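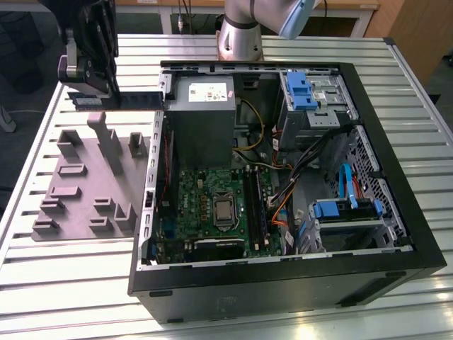
Filed under: Home Server, Storage

Moving the photo archive off Palus

Palus was my file server for nine years. It held family photos, scanned receipts and a music folder that I stopped sorting long ago. In October one of its two drives began logging read errors, so I set up a replacement, Eveck, and copied everything across.

The copy ran over rsync with the archive and hard-link flags set. The first pass took 24 hours on the wired network. A second pass picked up the files that had changed in the meantime and finished in a few minutes.
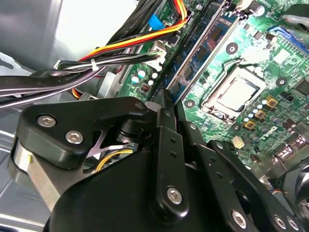 I then ran checksums on both sides and compared the lists. They differed in 100 places. All of the differences were thumbnails that the old gallery software rewrites whenever a folder is opened, and I excluded that directory from later runs.

File names were more trouble. The scans from Skastimberg had accented letters stored in decomposed form, and the new machine's index treated them as separate entries. A short convmv run fixed 3776 names. Do a dry run first and read the output.

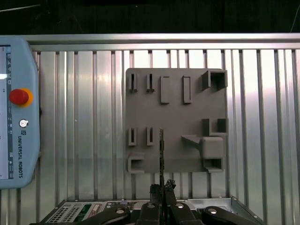 Backup schedule

Eveck takes a snapshot every night and keeps 24 of them. Once a week the archive is sent to an external drive, labeled Khumalo, that stays unplugged otherwise. I test a restore of one folder each month. 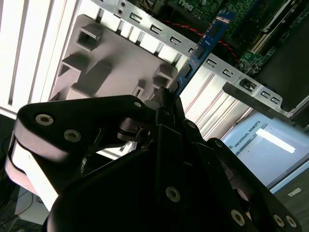 Memory and board, case open.

Still to do: move the music folder, and find out why the nightly mail report arrives twice.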